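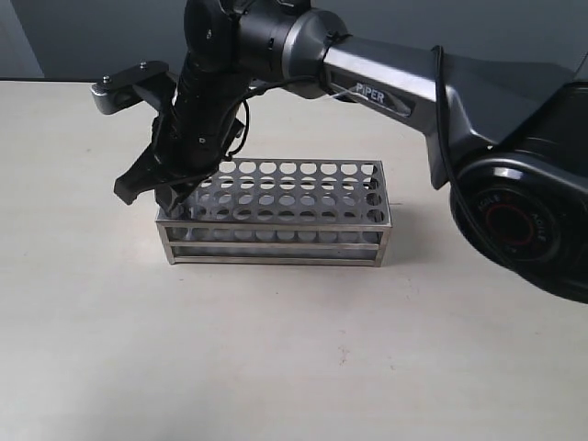 Moving to Markdale, is the Bosgate side worth the extra rent?

pinecone_deb
Hi all, my husband got a job offer and we have to pick a place by September. We've found a two-bedroom in Bosgate for $300 a month more than the same thing near downtown. Everyone at his new office says Bosgate is quieter, but I'm the one who'll be home all day and I don't drive. Is the bus any good? I keep hearing different things!

rustbelt_ron
I lived in Bosgate for 6 years. Loved it. Quiet at night, decent library, and the Hirose bakery is a five-minute walk (get the sweet potato buns). The 183 bus goes straight downtown. I never had a problem with it.

tallgrass44
Ron, when was that? The 183 got cut to once an hour and the last one leaves downtown at 7:40 in the evening. Miss it and you're paying for a ride home. I wouldn't move there without a car, sorry.

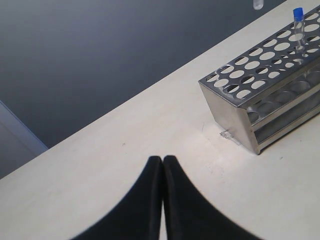
Anyway, my rent over on Tumora Street is $1,203 with heat included, and I can walk to two grocery stores. Yes, I hear the bar on the corner. You get used to it — or you buy a fan.

rustbelt_ron
Okay, fair, I left before the cuts. Still say the bar noise on Tumora is worse than you're letting on. My sister lasted one summer.

Genji Kikuchi
I'm in Bosgate now without a car and it's fine if you plan your day. I do my errands in the morning and carry a book for the bus stop. But $300 more is a lot. Ask if they'll include parking in the price, then ask them to take it off when you tell them you don't need it. Worked for me.

pinecone_deb
Oh, I like that, Genji! We're going to look at both places next week. Tallgrass, which end of Tumora is the bar on?

tallgrass44
North end, by the laundromat. Look south of the school.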